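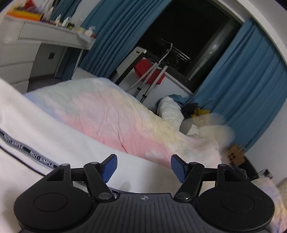 How often should you wash your sheets? Once a week if you sweat at night, every two weeks otherwise.

1/ ok laundry thread, bc my last one got 3000 views and half the replies were wrong lol

2/ Cold water for colors. Hot only for towels and whites, check the tag frist

3/ Half the soap you think. Been on Plokwood powder since September, one scoop, done

4/ Whites go alone. Yes even that "barely pink" sock 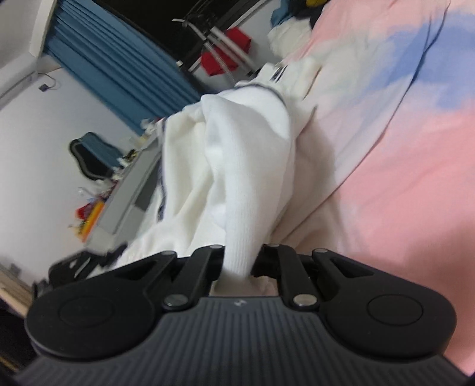

5/ Dryer sheets on towels = towels that dont soak up anything. Stop it

6/ Musty washer? Leave the door open overnite. Clean the rubber seal too, gross but do it

more tmrw, stains next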